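The Arm in Bay Two

By the time Eirlys Gethin came down the stairs with her coat still on, I had been talking to the arm for an hour and had started to feel it was taking my side.

"You said you'd be home for supper," she said.

"I said I'd be home after it picked something up."

She looked at the arm, and the arm looked at the bench. I'd built it out of two dead printers, a set of Suksawat motors I got for 219 dollars (I told my husband 130, and I'd appreciate it if that stayed in the workshop), and a control board from Nutari with a manual that had clearly been written by someone in a hurry to catch a train. It had three black fingers, padded so they wouldn't crack things. They had cracked plenty of things in November. We don't talk about the eggs.

The trouble was never the closing. Anybody can make a hand close! The trouble was getting it to stop closing, and I'd spent the whole winter on that one little number, the squeeze limit. At 600 it crushed a yogurt cup flat. Lower than that and it let go of everything, very gently, like a person setting down a phone after bad news.

"Give it the orange one," Eirlys said, and pulled up the paint-splashed stool. So the coat was coming off after all.

I ran the routine. Down it went, whining in the elbow the way it does, and the fingers came in around the bottle, and I forgot to breathe and just stared at the little screen propped against the vise.

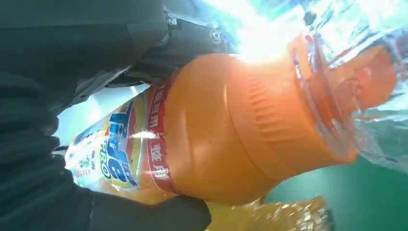 The wrist camera's view of the orange drink, with the fingers around it.

"It's holding it," Eirlys said.

"It's touching it. Holding is when the table isn't helping."

"You're a hard woman, Cadi Jarman."

I had the lift command typed already. I'd had it typed for twenty minutes, if you want the truth, and I kept finding other things to do, like straightening the cables and wiping down a screwdriver. My father used to do that with letters from the bank. He'd make a whole pot of tea first, and then he'd wash the pot.

Eirlys didn't say anything. She'd been there when my first one, the one I called Brevine after the town where my father was born, threw its own shoulder across the room and put a dent in the paint locker. She'd swept up the bits and kept the smallest gear, and I knew for a fact it was on her key ring, because I could hear it clicking against the house key while she waited.

"What if it drops it?" I said.

"Then we've got a bottle on a bench. We've got that now."

So I pressed the key. The elbow whined, then the shoulder joined in a bit lower — they make almost a chord, those two, if the room is quiet — and Eirlys grabbed my sleeve so hard she popped the button off the cuff. I heard it bounce under the drill press.

Neither one of us bent down to look for it.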